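I got to the Valdebenito open day a little after two, and the hall was already busy, with students working away at rows of white folding tables. I'd come for the robotics club (my niece won't stop talking about it!), and Rocío Leiva waved me over to the towel-folding project.
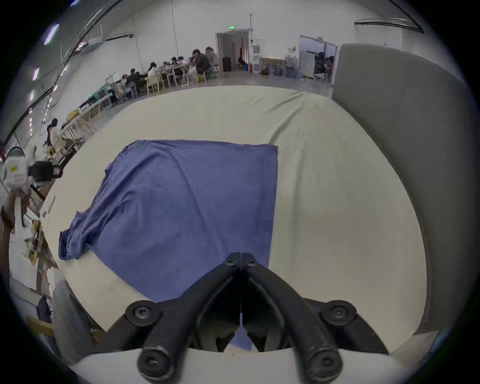
The gripper over the blue cloth, with the club at work behind.

You hold the gripper yourself and fold, and the students use those runs to train their arm. They want 1000 folds by September and had 287 when I asked. Mine was pretty lopsided, but Rocío kept it anyway – she says they need the messy ones too. Kyung-hwa Seok let me try a second one, and then I went looking for coffee.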